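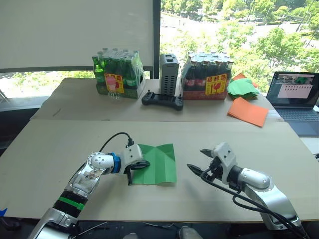

Robotics elective, site visit report
Group 9, submitted for the Term 2 folio

1. Where we went

Trasum open day at Ruvascombe, in June. We got the bus from the Jenkins campus and missed the welcome talk because of roadworks, so no notes for that part. Sorry. Our slot in the upstairs lab was 60 minutes and we spent most of it at one bench. Two other benches were running but the queue was too long.

Our question from the proposal: how does a two-armed robot handle something floppy? We'd already done rigid parts in the first project (the block sorter, see earlier report) and that was hard enough.

2. The setup

Two arms on the near side of a pale table, one each side, reaching in toward the middle. Silver and white, with a blue ring near the wrist on the left one. Each has its own gripper on the end with dark fingers, and a cable coming off the gripper. The cables have a fair bit of slack in them. We asked about this and were told the slack is needed or the wrist can't turn right round, and on an earlier version they kept pulling the plugs out.

Laptop open over on the right. The software is called Watik and it's Trasum's own, so we couldn't get a copy to look at. The guide let us read a printout of the task steps and that's where most of section 3 comes from.

The job is folding. Start with a flat green sheet in the middle, hold it with one arm, bring an edge over with the other, press, let go, swap.

3. How the task is broken up

The printout had nine steps. We've squashed them down here.

Find the sheet and work out which way it's turned.
Left arm comes down and holds an edge.
Right arm picks up the far side.
Lift, carry across, lower.
Press along the fold.
Both let go and back off before the next one.

The holding step is the one they've spent the most time on. Too light and the sheet slides, too hard and it wrinkles, and then the next pick up is off becuase the edge isn't where it should be. Same problem we had with the tape on our conveyor, sort of.

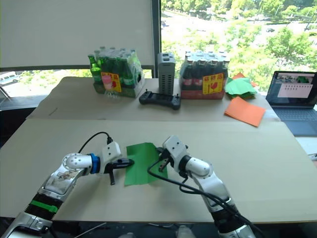

4. RESULTS AND WHAT WE WROTE DOWN

Trasum's log for the month had 352 runs in it. They count a run as good if the corners line up within their limit, which they didn't tell us. Pass rate on the log was 70 per cent. We didn't get a proper sample of our own in the time so can't check it, and our hand timings are too messy to graph.

Things from our notebooks:
- pick up from a flat table is the slow bit, fingers have to get under a very thin edge
- guide said sunlight from the window upsets the colour settings, they usually reset them after lunch
- wrinkled sheets get flattened by hand before going back in
- there's a stop button but we forgot to ask what the arms do when its pressed

5. For our own build

We only have one arm so holding and folding at the same time is out. Plan is a spring clamp for the hold and use the arm for the fold. Need to order soft finger pads. Budget sheet still to come, will attach with the final version.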